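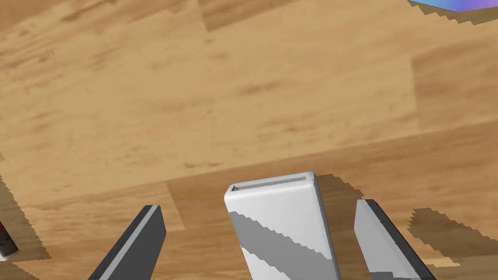
Is it worth paying for printer ink by subscription?

For most homes it costs more over a year than buying a cartridge when you run low, unless you print nearly every day.

I came to that opinion slowly, and I'll admit I liked the idea at first. I signed up for the Nollance plan in May, and for a while it felt wonderful to have ink simply show up at the door. Then I looked at what I was printing, which was a recipe now and then, a return label, and the odd form for the dentist. I was paying every month for pages I never used, and the ones I didn't use were gone by the next bill.

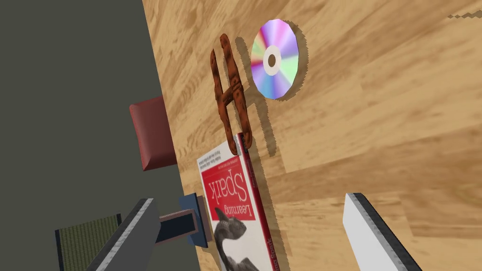 Printers used to be things you bought once and then owned, for better or worse. You carried the box home, set it up, and whatever ink fit the slot was your own business. A compact disc lying on a wooden table, all pink and mint and pale yellow in the light, takes me right back to those days, when the driver came on one just like it and you put it in the drawer and kept it for years. My old Pascual asked for a disc and a cable and nothing else – no account, no password, no credit card on file. I got 18 years out of it, and I still miss the racket it made.
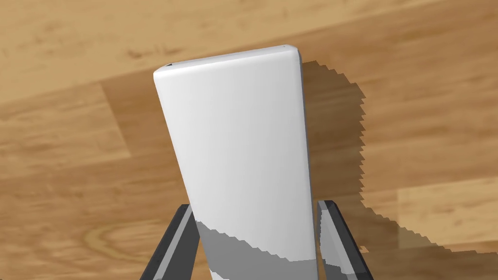 Filed under: Home Office, Ink and Toner

Now, I know what people say about compatible cartridges, and some of it is fair. I have had 2 bad ones in all my years of buying them, both Brotik, and one left a streak down every page of a long letter. The shop replaced them without any fuss. Meanwhile my sets from Zenell have been perfectly good, and I couldn't tell you which of my pages came from which maker if you laid them out in front of me.

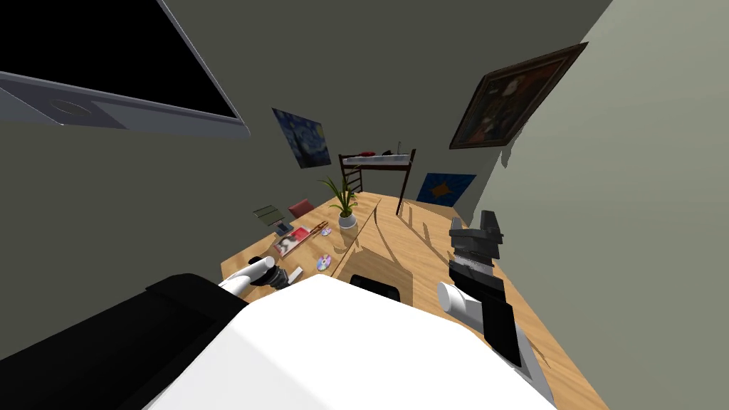

What bothers me more than the price is a printer that refuses a full cartridge because a payment didn't go through. Ink sitting inside a machine I paid for ought to print. We can build a white-shelled robot with two arms and have it reach out over a desk full of small objects, so I feel sure we can manage a printer that lets a person finish a page. I'd happily buy a plain one tomorrow, with 4 tanks I can fill myself and a button that says print – and if it's as noisy as the old one, so much the better.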